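第6章 つかむ手を比べる

6.1 この章に入る前に

ここまでの章では、腕をどう動かすかという話ばかりしてきました。逆運動学、軌道の補間、関節の速度制限。読んでいて少し眠くなった人もいると思います。書いているほうもときどき眠かったので、おあいこということにしてください。

この章からは腕の先の話です。ハンド、グリッパ、エンドエフェクタと呼び名はいろいろありますが、私は面倒なので全部まとめて「手」と呼びます。二本の爪が開閉するだけのものも手ですし、人間の手のように指がたくさん付いているものも手です。論文を書くときはきちんと区別してくださいね。査読者に叱られます(私は叱られました)。

扱うのは手の設計そのものよりも、手をどう比べるか、という問題です。研究室に二種類の手があって、どちらかをこれから一年使うとします。カタログには把持力や可搬重量、開閉時間がきれいな表になって載っています。では表の数字が大きいほうを選べばいいのかというと、なかなかそうはいきません。把持力の大きい手がタオルを落とし、小さい手が同じタオルを平気で持ち上げるということが、ごく普通に起こります。相手が布だと特にそうです。

私がこの話を最初に痛い目とともに覚えたのは、ゴディシエ(Godisier)という洗濯物の片付けを題材にしたプロジェクトに混ぜてもらったときでした。以下、この章ではゴディシエでの経験をたびたび引っ張り出します。うまくいった話より、段取りを間違えた話のほうが多いです。

6.2 最初の比較がなぜ使いものにならなかったか

ゴディシエには手が二種類ありました。ひとつはゴトサー(Gotoser)という多指の手、もうひとつはクランドフ(Clandov)という二本爪の平行グリッパです。関節を動かす制御器はバックリー(Buckley)というソフトウェアで、どちらの手にもつながるようになっていました。

最初の課題設定はこうです。洗濯かごに衣類を入れておき、ロボットに取り出させる。取り出せたら成功、落としたら失敗。40回ずつやって、成功の数を比べる。単純でいいでしょう? 私もいいと思いました。計画書を一枚書いて、その日のうちに始めました。

結果は、ゴトサーが35回成功。クランドフはそれよりずっと少ない数でした。私はうれしくなって、さっそく棒グラフを描きました。差がはっきり出ているグラフというのは、描いていて本当に気持ちがいいんですよ。

そこへリン・ハットリ(Rin Hattori)が実験ノートをめくりながら来て、こう聞いたのです。

「これ、かごの中身、毎回誰が入れ直したの?」

私でした。全部私です。ゴトサーの番では、取り出した服をふんわり放り込んでいました。クランドフの番になるころには疲れてきて、上からぎゅっと押し込んでいた。ノートにそう書いてあったわけではありませんが、後ろのほうの記録ほど次の試行までの間隔が短くなっていて、急いでいたのが丸わかりでした。ふんわり入った服には山がたくさんあり、爪を差し込む場所がいくらでもあります。押し込まれた服は表面が平らで、どこに指を掛けても滑ります。つまり私は手を比べたつもりで、自分の疲れ具合を測っていたのです。

棒グラフは捨てました。もったいなかった!

読者のみなさんには、同じことを繰り返してほしくありません。布の初期状態は完全にはそろえられない、というところから出発しましょう。剛体の箱なら床に印を付けて、そこに置けば終わりです。布は印を付けても、置くたびに形が変わります。そろえられないなら、偏りが片方の手にだけ乗らないようにするしかない。いちばん手軽なのは順番を混ぜることです。ゴトサーを40回続けてからクランドフを40回、という並べ方をやめて、どちらの手を使うかを試行ごとに、あるいは小さなまとまりごとに、くじで決めます。手の交換に時間がかかるなら、まとまりを大きくしても構いません。そのかわり、まとまりの境目がいつだったかを必ず記録しておいてください。

それからもうひとつ。かごに服を入れる人には、次にどちらの手が動くかを教えないこと。これだけで、ずいぶん公平になります。

6.3 何を成功と呼ぶか

順番を混ぜて、さあやり直し、となったところで次の問題にぶつかりました。成功の定義です。

「取り出せたら成功」と書いたとき、私の頭の中には、服がかごの縁を越えてすっと上がってくる絵がありました。ところが実際の試行はもっと煮え切らないものです。黒いセーターを持ち上げたら下の布まで一緒についてきた。袖だけが縁を越えて、胴体がかごに残った。服は上がったけれど、かごも傾いた。これは成功でしょうか。

最初の週は、見ている人がその場で判断していました。イーファ・ヌーナン(Aoife Noonan)は厳しめで、私は甘めです。同じ動画を二人で別々に採点してみたら、食い違いだらけでした。笑ってしまうくらい合わないんです。しかも甘い私が見ていた時間帯に片方の手の試行が多かったりすると、また例の棒グラフと同じ間違いになります。

そこで、成功か失敗かの二択をやめて、試行をいくつかの段階に切り分けました。

接近:手がかごの内側に入るまで。
接触:指または爪が狙った衣類に触れるまで。
把持:衣類の一部が指の間に入り、手を少し引いても抜けないところまで。
引き上げ:衣類の全体がかごの縁より高くなるまで。
搬送:決めた場所の上まで運ぶまで。
解放:手を開いて、衣類が手から離れるまで。

どの段階まで進んだかを記録すれば、試行ごとに「どこでつまずいたか」が残ります。同じ失敗でも、接触までで終わったのか、引き上げの途中で抜けたのかで、直すべき場所がまるで違います。接触で終わる失敗が多ければ、カメラか位置合わせを疑う。把持のあとで抜けるなら、指先の材質か握る力を疑う。解放で引っかかるなら(多指の手ではこれが意外に多いのです。袖が指に絡みます)、手の開き方の軌道を見直す。

段階の境目は、できるだけ目で見て決められる言葉で書いてください。「しっかりつかんでいる」は駄目です。しっかり、が人によって違います。「手を少し引いても抜けない」も本当は少しあやしくて、私たちは後から引く距離を決めて書き足しました。みなさんの課題では、はじめから距離を書いておきましょう。

6.4 見る位置の話

手の比較をしているはずが、いつのまにかカメラの話になる。これは布を扱う実験をした人なら、たいてい覚えがあると思います。採点のためにも制御のためにも画像を使うので、手の良し悪しとカメラの良し悪しが混ざってしまうのです。

頭の高さにあるカメラは、全体が見渡せます。かごがどこにあり、どちらへ傾いていて、自分の腕がいまどのあたりにあるか。接近の段階ではとても頼りになります。ところが手がかごに入ったとたん、肝心の指先と布の境目は、手の甲やかごの縁や布そのものの陰に回ってしまう。暗い色の手で黒い服をつかみにいくと、なおさらです。 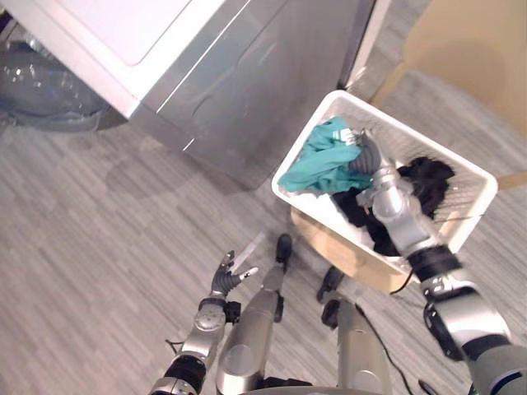
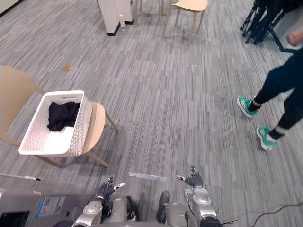 図6-1、図6-2 頭の高さから見た、白い洗濯かごと黒い衣類。図6-1では右手がかごの中に入っている。図6-2では両手が前に出ていて、指は上を向いている。

図6-1で、右手の指が黒い服のどこをどれだけ挟んでいるか、少し考えてみてください。挟んでいるように見えます。私もそう見えます。でも前の節の言葉で「把持」と書けるかというと、この一枚だけでは書けません。触れているだけかもしれないし、指の間に生地が入っているかもしれない。手を引いてみるまで区別がつかないのです。採点者が二人いれば、ここで意見が割れます。

青緑の布のほうが見分けやすいことにも注目してください。折り目に光が当たって明るくなっているので、形が読み取れます。黒い服ではそうはいきません。衣類の色は手の性能と何の関係もないはずなのに、画像で位置を決める方式を使うと、黒い服ばかりで試した手が損をします。比較に使う衣類は、両方の手で同じものにするのはもちろん、色の偏りも避けるべきです。

図6-2では、服がかごの片側に寄っていて、白い底が見えています。こういう配置は楽に見えますよね。服と底の色がはっきり違うので、輪郭を拾うのは簡単です。ただ、つかむとなると話が変わります。壁際に寄った布を取るには、指を壁と布の間に差し込むか、上からつまむか、どちらかを選ばなければなりません。幅のある手にとって、壁際はいやな場所です。見つけやすいことと、つかみやすいことは別の尺度だと思っておいてください。

もうひとつ、細かいけれど効いてくるのが、かごの向きと置き場所です。かごが斜めに置かれていると、縁のいちばん手前が角になったり辺になったりして、腕が越えていく経路が変わります。しかも軽い空きの多いかごは、手が縁に触れただけで動きます。布の置き方ばかり気にして、かごの向きを記録していない実験ノートを、私はたくさん見てきました。自分のノートも含めてです。試行の前に頭のカメラで一枚撮っておく。それだけで、後から向きを調べられます。

6.5 手首のカメラを足すかどうか

指先が見えないなら、手首にもう一台付ければいい。自然な発想で、私たちもすぐにそうしました。頭のカメラ一台のときと、手首を足して合計2台のときとで、同じ手を同じ衣類で試したわけです。

手首のカメラは、接触の直前まではすばらしく役に立ちます。布の山がどちらに倒れているか、指先があとどれくらいで届くか、頭からではわからないことが見えます。ところが、いざ布に突っ込むと画面いっぱいが布になります。黒い服なら真っ黒です。イーファはこれを「いちばん知りたいときに目をつぶるカメラ」と呼んでいました。うまい言い方なので、授業でときどき借りています。

それに、手首に物を付けると手が太くなります。かごのような狭いところに入れるときには、この太さがばかになりません。カメラを守るための覆いが縁に当たり、試行が接近の段階で終わる。そういう失敗が出はじめたとき、それはカメラの失敗なのか手の失敗なのか。答えは、組み合わせの失敗です。だから記録にも「手」と「カメラの配置」を別々の欄で書きます。一つの欄に「ゴトサー改」などと書いてしまうと、何を改めたのか半年後にはわからなくなります。「ゴトサー改2」が出てきたあたりで、リンが表を全部作り直してくれました。

では足すべきか。私の答えは、比較の目的によります。完成した装置として布を取り出せるかどうかを知りたいなら、それぞれの手にいちばん合うカメラ配置を選んで、装置どうしを比べればよい。手そのものの違いを知りたいなら、カメラ配置は固定して、どちらの手にも同じ条件を課す。どちらも正しい比較です。まずいのは、前者のやり方で測っておきながら、後者の結論を書くことです。

6.6 制御器は中立か

バックリーは、つないだ手の種類を設定ファイルで切り替える作りになっていました。同じ制御器を使っているのだから、ここは公平だと私は信じていました。みなさんもそろそろ、嫌な予感がしてきたころでしょう。

バックリーの把持動作には、もともと多指の手を想定した既定値が入っていました。指を閉じはじめてから引き上げに移るまでの待ち時間が長めで、二本爪には必要のない長さです。待っているあいだ腕は止まっているだけなので、一見、害はなさそうです。ところがクランドフは閉じたあとの保持力が少しずつ変わるように調整されていて、長く待つと引き上げのときに布がずれました。設定を一行変えたら、引き上げの段階まで進む試行が目に見えて増えたのです。

こういうとき、つい両方の手を納得いくまで調整したくなります。そして調整は、好きな手のほうに熱が入ります。人間ですから。ゴディシエでは、それぞれの手の調整に使ってよい時間を先に決め、時間が来たら設定ファイルを凍結するという約束にしました。凍結のあとで見つけた改善案は、別の紙に書いておいて次の比較まで使いません。これがつらい。目の前の試行が失敗していて、直し方もわかっているのに、直せないのです。私は凍結後に一度こっそり数値を変えようとして、リンに見つかりました。

調整に使った時間も結果の一部として報告してください。すぐ使える手と、手間をかければ使える手は、選ぶ側にとって別の商品です。

6.7 記録表の書き方

章の残りで使う記録表の欄を、先に挙げておきます。用紙でも表計算でも構いませんが、欄の名前は最後まで変えないこと。

試行の通し番号
手の種類
カメラの配置
設定ファイルの名前
かごの向きと置き場所
入っている衣類
衣類を入れた人
到達した段階
つまずいた様子(自由記述)
採点者

自由記述の欄は、恥ずかしがらずに長く書いてください。「失敗」とだけ書かれた欄は、後で何の役にも立ちません。「袖口のゴムに爪が引っかかり、放したあとも服がぶら下がった」と書いてあれば、次に何を試すかがそこから決まります。うちの表でいちばん読み返されたのはこの欄でした。イーファの字が小さくて、コピーすると読めなくなるのには困りましたが。

採点者の欄を空白にしないのも大事です。二人で採点した分は、二人の判断を両方残します。話し合って一つにまとめたくなりますが、まとめる前の食い違いそのものが、定義のあいまいさを教えてくれます。

6.8 この章で扱うこと

次の節から、いよいよ中身に入ります。まず二本爪と多指の手について、布に触れたときの力のかかり方を簡単なモデルで見ます。式は出てきますが、第3章の摩擦の話を覚えていれば追えるはずです。忘れた人は、摩擦円錐の図のところだけ見返しておいてください。

続いて、順番を混ぜた試行の組み方と、段階ごとの記録から何を計算できるかを扱います。成功率の差が偶然でないと言うには何回やればいいか、という質問を毎年受けるので、そこは少し丁寧に書きました。最後にカメラ配置と制御器の設定を変数に加えた比較へ進み、章末の実習では、みなさん自身の手(ロボットのほうの手です)で布の取り出しを試してもらいます。

実習に必要なのは、洗濯かごを一つ、色の違う衣類を何枚か、それと採点者がもう一人です。衣類は使い古しで十分ですが、ボタンの付いたシャツは最初のうち避けたほうが無難です。私はお気に入りを一枚、それで駄目にしました。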